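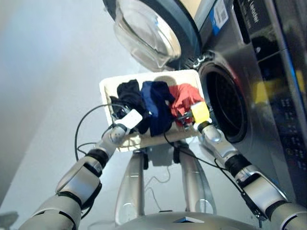
Three garments and one basket at the open door of a front-loader.

Laundry Room Reopens, Socks Still Missing

Tue 2 July -- 1 min read -- 47 shares

The shared laundry room at the Pitura apartments is back in business after most of June without hot water, and residents have wasted no time arguing about it.

Under the new house rules, a load left sitting after the cycle ends may be moved to a basket by the next person in line. Tenants had asked for a grace period. They got 10 minutes fewer than they wanted, for a total of 50.

"I've had my towels moved by strangers for years," said Alcides Urrego, who lives on the second floor. "Now it's legal."

Colors remain a sore point. The rules suggest washing reds separately, a line added after a June incident involving a tablecloth and most of a soccer team's uniforms. The team now plays in pink -- and has won twice.

A wash still costs the same. The dryer still takes two tries.

3 comments

Misaki Imai: Whoever has my gray sweater, it shrinks. You've been warned.

givitz_4b: 50 minutes is plenty

Asamoah: Pink looks good on them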